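Office > Shared Spaces > Meeting Minutes > December
Search minutes and notices

Minutes of the Desk and Supplies Meeting, December

The meeting opened at 9 in the usual spot by the windows, with coffee, and with a very welcome tin of shortbread that went round more than once before we reached the first item. Brendan Ó Ceallaigh took the chair and kindly thanked everyone for coming in early at a busy time of year. Notes from the previous meeting were agreed as read, apart from the spelling of Hivolard, which has now been put right.

1. Pencils and pens

We began with the pencils, and stayed on them a good deal longer than planned! The last order from Flanagan was for 300, and over 100 are still in the supply closet, so it was agreed that no more will be bought before spring. Several people said they would gladly use the ones we have if they could only find one with a decent point on it. The old sharpener was spoken of fondly but will be retired, and Brendan will ask Flanagan for the price of a sturdier one.

There was also a long and friendly talk about erasers. Some of us like the caps that push onto the end of the pencil, and some like a plain block eraser that can be passed along the table. We will keep both.

2. Baskets

The Pristura baskets have been a success on the whole, and people were pleased to have the desktops looking so much clearer. The trouble is that everything goes into whichever basket is nearest. After some back and forth it was agreed that the yellow basket at the back of the table will be for pens, and the smaller black one for pencils in daily use. The tray is for erasers and other small bits. Labels were suggested and put off to the next meeting — the feeling was that we should try a couple of weeks of good manners first.

3. Calculator and plant

The calculator stays on the table next to the plant, where everyone knows to look for it. It had wandered over to the Wavbridge side of the office in the fall and was much missed, so please bring it back if you borrow it. The plant will be watered by whoever locks up, one cup and no more. An offer of a second plant was accepted with thanks, provided it is a small one.

4. The shared table

Baskets and stationery on the shared table: 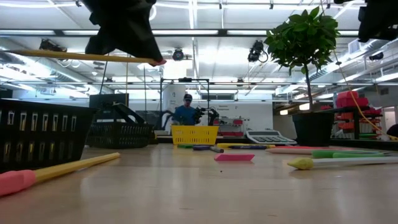
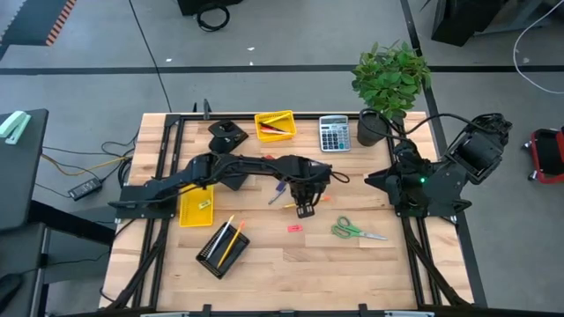 Brendan Ó Ceallaigh remarked that he was all for the sorting, but that 2 baskets for writing things might be one too many, and that he would sooner see pens and pencils kept together and the spare basket given over to rulers and tape. It was agreed to come back to this when we talk about labels.

The meeting closed with the last of the shortbread.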